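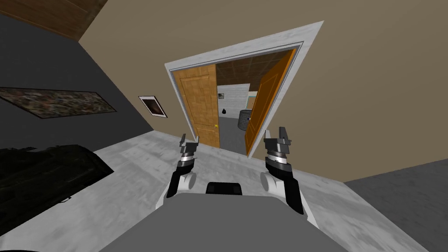

4. Moving to Brindon Desktop 6

Version 6 is the biggest change to Brindon since the first release, and we think you're going to like it! The side panel is back, search is much faster, and you can finally put the task bar on any edge of the screen. Set aside an hour for the whole job, most of which the computer spends working by itself.

4.1 Before you start

You need 900 MB of free space on the system drive and version 5.2 or later. To see which version you have, open Menu > About. If it's older than 5.2, run the regular updater first and come back to this page.

1. Save your work and close every open program, including the ones that sit in the corner of the task bar.
2. Plug in your laptop. The installer won't start on battery power.
3. Copy your personal files to an outside drive or to your Nirnley account.
4. Write down your license key. You'll find it under Menu > Account > Keys.

CAUTION: Don't use the old Britlow backup tool for step 3. Its copies can't be opened in version 6. Use the Backup page in Settings, or just drag the folders over by hand.

4.2 Running the upgrade

1. Open Settings > Updates and choose Get Version 6.
2. Pick Keep My Files and Settings. (Start Fresh is there too, and it's great for a machine you're handing down to somebody, but it erases everything on the system drive.)
3. Type in your license key and press Continue.
4. Wait for the restart. The screen goes black twice, and the second time can last several minutes.
5. Sign in with your usual password.

CAUTION: Don't hold down the power button while the progress ring is showing, even if it seems stuck at 29 percent. The installer is rebuilding the search index at that point, and it will move again.

If the upgrade stops with error 1808, the drive is full. Restart, choose Go Back to Version 5, clear some space, and begin again at step 1. Your files stay where they were.

4.3 Setting up the new desktop

Now for the fun part! The first time you sign in, the desktop shows the new layout with large tiles. Try it for a day or two, and if you miss the old look, you can have it back in seconds.

1. Right-click any blank spot on the desktop and choose Layout.
2. Select Classic, Tiles or Mixed. Mixed keeps the old menu and adds a single row of tiles, and it's the one most of us here use.
3. Drag the task bar to the edge you want. It snaps into place when you let go.
4. Open Layout > Side Panel and turn on the tools you'd like close at hand: clock, notes, calendar, printer status, and plenty more.

Note: You can pin up to 13 programs to the task bar. Anything past that goes into the overflow menu at the end.

Note: Themes made for version 5 still work, but custom icons may look small on sharp displays. Set Icon Size to Large to fix this.

4.4 Going back

You can return to version 5 until you run Disk Cleanup, which removes the old system files. Open Settings > Updates > Previous Version and press Restore. Programs you installed after the upgrade will need to be installed again. For printers and scanners, continue to section 5.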